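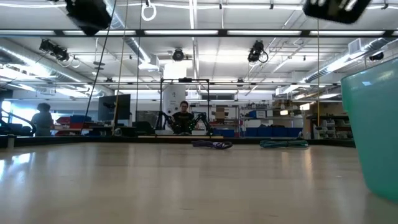

Bench 6, Thursday – cables coiled at the back, teal bin on the right.

Finally got to the cable sort I've been promising Chepkoech Mabula! Two coils are on the table for now, the purple and black one and the teal-green one, and I still need to label both (she wants the Giter tags – fine, there are 200 of them in the drawer).
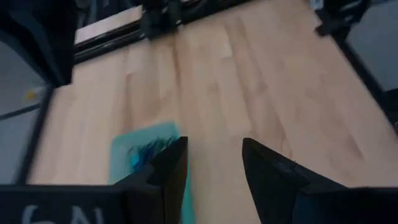
Next up is wiping down the wood along the grain, then asking Nyokabi Sang which shelf the bin goes on. Tags first, though.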